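Acta de la reunión de vecinos del edificio Kullilero, jueves, 18:00
Asisten: Gorazd Yordanov (preside), Caradog Wogan (acta) y 6 propietarios.

1. Puertas. Se lee el presupuesto de Skodska para repasar las de madera.

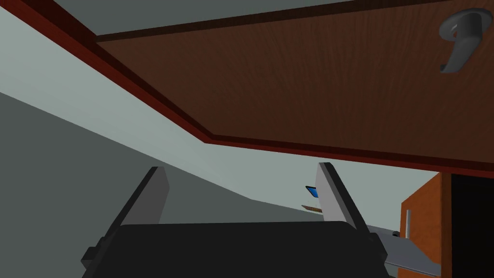 El precio se acepta por mayoría. Wogan pide conservar el ribete rojo oscuro y la manilla gris de palanca; así se anotará en el encargo. El barniz queda pendiente de muestra.

2. Cuotas. Quedan 3 recibos sin pagar. Se enviará carta.

3. Sala común.

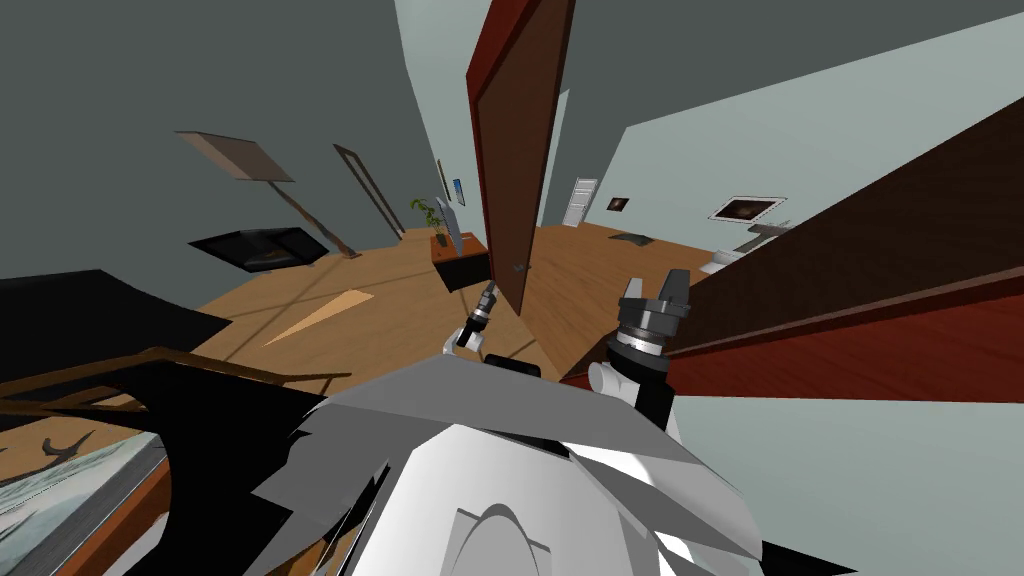 La tarifa de uso sube a 98 por tarde. Yordanov propone no pintar este año y dejar las paredes en su verde grisáceo. Para el suelo de madera se pedirá precio a Floltbridge. Aprobado.

Ruegos: revisar el buzón del portal. Se levanta la sesión a las 19:10.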